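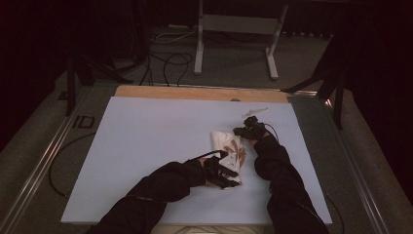

Pressing down on a printed paper bag or folded wrapper on the work board.

Home | Guides | Gruvham Table | Assembly | Work Surface | Care | Contact

Section 4: Setting Up the Work Surface

Read this section before you lay the board on the Gruvham folding table for the first time. You will need the board, the four corner pads, the two side clips from the hardware pouch, a soft cloth and a pencil. The legs must already be attached and locked as described in Section 3.

4.1 Choosing a spot

The table needs a level floor. On carpet, fit the wide feet. On tile or wood, fit the rubber feet. Leave enough room on the long side to pull out a chair and on one short side to reach the leg release. If the table will stand near a window, turn it so that daylight falls from the side opposite your cutting hand.

Keep the table away from radiators and heating vents. The top can warp with steady heat from below.

4.2 Fitting the corner pads

1. Wipe the table top with a dry cloth. Do not use furniture polish. The pads will not hold on a polished surface.
2. Peel the backing from one pad and set it 12 mm in from the corner, measured from both edges.
3. Press down with your thumb and hold for a slow count of ten.
4. Repeat for the other three corners.
5. Leave the pads for an hour before placing any weight on them.

Note: Tables sold before May came with square pads. They are fitted the same way, but they are thicker and the side clips must be opened one extra turn.

4.3 Laying the board

1. Carry the board upright, by the long edges. It weighs almost 12 pounds and is easier with two people in a narrow room.
2. Rest one long edge on the rear pads and lower the front edge slowly.
3. Slide the board until it sits evenly on all four pads.
4. Press on each corner in turn. If the board rocks, lift it and check that no pad has folded over.
5. Hook a side clip over each short edge and turn the screw clockwise until it is finger tight.

CAUTION: Do not tighten the clips with pliers. Too much pressure will crack the edge of the board, and this damage is not covered by the warranty.

4.4 Squaring the board

The board does not have to be perfectly square to the table, but measuring is easier if it is.

1. Measure from the front edge of the table to the front edge of the board at the left end. Write the number down.
2. Measure again at the right end.
3. If the two numbers differ, loosen both clips, shift the board and measure again.
4. Tighten the clips and make a light pencil mark on the table at each front corner. If the board is knocked later, you can line it up with the marks.

4.5 Flattening paper before cutting

Wrapping paper, pattern tissue and used bags should be flat before they are measured.

1. Clear crumbs and thread from the board.
2. Open out any folds you do not want to keep.
3. Smooth from the center toward the edges with your palm.
4. For stubborn creases, leave the paper under a heavy book overnight.

CAUTION: Do not iron paper on the board. The surface marks at 188 degrees Fahrenheit and the marks cannot be removed.

4.6 Weight limits

The table and board together will hold a sewing machine, a small paper cutter or a stack of books. Place heavy items over the legs. Do not sit or kneel on the board, and do not lean on a short side when only one clip is fitted.

4.7 Taking the board off

Loosen both clips fully before lifting. Pulling the board against a tight clip will bend the hook. Store the board flat under a bed or upright against an inside wall, with a cloth between it and anything hard. The pads stay on the table.

4.8 Spare parts

Order spare parts from the Ultville warehouse by letter or phone. Quote the part number and the color of your table.

Corner pads, set of four: part 699
Side clips, pair: see the card in the hardware pouch
Replacement board: order by table length

Parts questions go to Jucélia Leite. For warranty claims, write to Pornthip Kaewkla and include a copy of your receipt. Phones are answered on weekdays and until noon on Saturday.

Continue to Section 5, Folding and Storing the Table.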